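Docs Guides Tooling Archive Contact
Guides > Perception > Checking marker poses before you train
March 16, 2025, by Nabila Saber

Most tracking tools will give you a smooth gripper path and a green check mark. I don't trust either. A filter can draw a lovely curve straight through a stretch where it saw no marker at all. Run these checks before a folding episode goes near your training set.

1. Turn smoothing off and export the raw poses. If your tool won't do that, get another tool.

2. Plot the left and right cubes separately. Our first Clostden batch had 2769 episodes, and in 351 of them the cube IDs swapped partway through. The averaged plot looked fine.
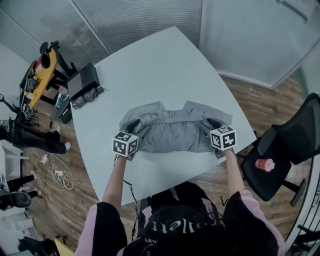

Two-handed garment folding, one marker cube per gripper.

3. Look hard at moments when the hands come close together. Cloth gets lifted, a face of the cube drops out, and the solver guesses from what is left. Flat square markers are known to flip under a steep view — watch for a sudden jump in rotation while position barely moves.

4. Mark any gap longer than 9 frames as missing. Don't interpolate it. Lahcen Alaoui argues for a looser limit, and I have yet to see his numbers.

5. Replay 3 episodes by eye against the video. Pick ugly ones.

The reprojection error is worth logging, but a flipped pose can score nearly as well as the right one. I would not use it alone to accept an episode.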